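Plindari open day, anyone else go?

kcarre
Went to the Plindari open day in September. The flyer promised "the future of sorting." What I got was a desktop arm moving little cubes to a bowl for 30 minutes. Lihua Liang ran it and was nice enough, but she dodged me when I asked about failed grabs. 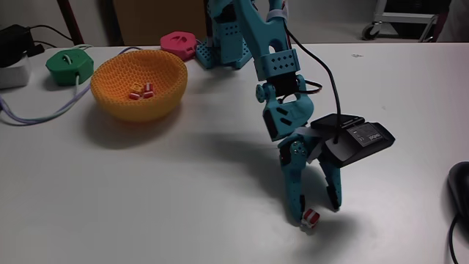

Arm over a cube, three more in the bowl.

stovasero_fan
You expected a factory line? It's printed parts. I thought it was pretty good for that.

kcarre
Printed is fine. Don't tell people it's ready for a parts counter, though. Same size cube every time, plain white table. Try it with a bin of mixed screws.

V. Charpentier
I was in the 4 o'clock group and counted 5 misses before I left. She did answer questions in ours, so maybe you caught her at a bad time.

kcarre
Fair. Did she say what it costs?

V. Charpentier
2300 with the controller, before shipping.

gcollet
For that I'll keep sorting by hand. Is Pirndale doing one too?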